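Minutes of the Regular Meeting, Juron Street Clothing Exchange
September 10, 2021
Held in the sorting room at the Zovier Building, second floor

The meeting opened at 6:35 p.m. with a full table and two people on the windowsill. Minutes of the August meeting were approved with one correction: the rolling rack was bought for 23 dollars and not given to us, so please stop thanking the hardware store for it.

1. Where we stand

What a summer! The intake book shows 1658 garments since we opened the doors, and the shelves along the back wall are full for the first time ever. The coordinator read the number twice because people asked her to. Pants and kids' sizes go out almost as fast as they come in. Black tops are another story -- we have a whole shelf of them, they all look alike when folded, and visitors pull out six to find one.

The grant from the Butt Fund came through at 4000 dollars. It covers rent on the room through the winter plus the new shelf labels. Loud applause, some of it from the hallway.

2. Folding

This took up most of the evening and nobody seemed to mind. The question left over from last time was whether we fold tops flat to a board size or into a smaller packet that can stand up on the shelf. Both sides brought arguments and both sides brought sweaters.

The folding group reported that the big yellow table has been a joy to work on. It is wide enough to lay out a long-sleeved top with the arms fully stretched, and the rounded edges don't snag knits the way the old door on trestles did. They would like to keep it exactly where it is. Agreed without a vote.

The group has been putting each finished piece in the middle of the table for a last look before it goes to the shelf. Creases in dark fabric are easy to miss under our lights, and so is a layer that has slid out at the corner.
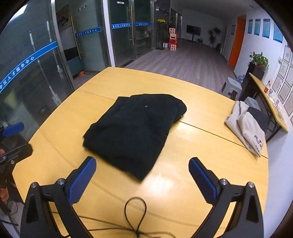
One member asked whether a soft crease matters at all, given that everything gets shaken out and tried on within the week. She would sooner see twice as many pieces folded fairly well. Another said the neat shelf is half the reason people come back, and that she had personally been won over by a stack of T-shirts. The discussion was lively and very good-natured.

It was settled as follows. Everyday tops get the quick fold: sleeves in, sides in, up in thirds. Anything for the front display gets the careful one. If there is a logo or print on the chest, leave it showing where the garment allows, which saves visitors a lot of unfolding. Labels with the size go on the shelf edge and also on a paper band around the piece. The bands were tried on the kids' shelf in August and they work beautifully.

Action: folding group to write up both folds on one page and tape it to the inside of the closet door.

3. Checking dark clothes

A related matter, raised by the mending group. Several black garments have reached the shelf with lint on them, and two had small holes at the cuff. The group proposed that every dark top be spread out in full before folding, front and back, with the sleeves pulled straight and the collar opened up.

There was some worry about time. The mending group offered to show how they do it and did so on the spot with a cardigan from the intake bin -- under a minute, including the turn! They start with one sleeve laid right out to the cuff, then the other, then the body, then the neck. The lint roller comes last. It should be used in long strokes from the shoulder down.

A note on light: the table takes a strong reflection in spots, and specks on black are hard to pick out next to it. Slide the garment over a little and look again.
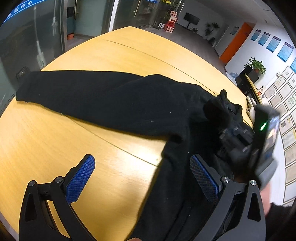 The sleeves are where she always finds the trouble, one member remarked, and she asked if we could check the elbows as well as the cuffs while the arm is stretched out anyway. Everybody liked this. Elbows were added to the list. She also wondered about turning sweaters inside out, and after a short back-and-forth it was left to each person's judgment.

The spreading-out step was adopted for all dark tops starting with the next sorting day.

Action: mending group to buy lint roller refills, the wide kind, and a second seam ripper.

4. Bags

We hand out far more bags than we get back. Paper tears on the stairs. The purchasing group has a quote from Trotent for 200 plain canvas bags, unprinted, delivered to the street door. Somebody suggested a stamp-your-own afternoon for the kids and the idea took off so fast that the chair had to bring us back to the price. The price was fine. Approved, to be paid out of the general fund.

Clean canvas bags from home are welcome in the meantime, any color, any print. Please check the pockets.

5. Shelf order

Put off again. The proposal to arrange by size first and color second is still on the table, and the chart is pinned up by the sink for anyone who wants to write on it. Green ink, please, as the blue has been used for intake.

6. Other business

The radiator knocks. The building office has been told.

Hangers: we have plenty of wire ones and would love more of the padded kind for the two silk blouses and the winter coats, which start coming in soon.

A thank-you card from a family who outfitted three kids for school was passed around and has gone up on the corkboard. It made everyone's evening.

The meeting closed at 8:10 p.m. and most people stayed on to try the quick fold. Next meeting same room, same time, and please bring a top to practice on, dark if you have one.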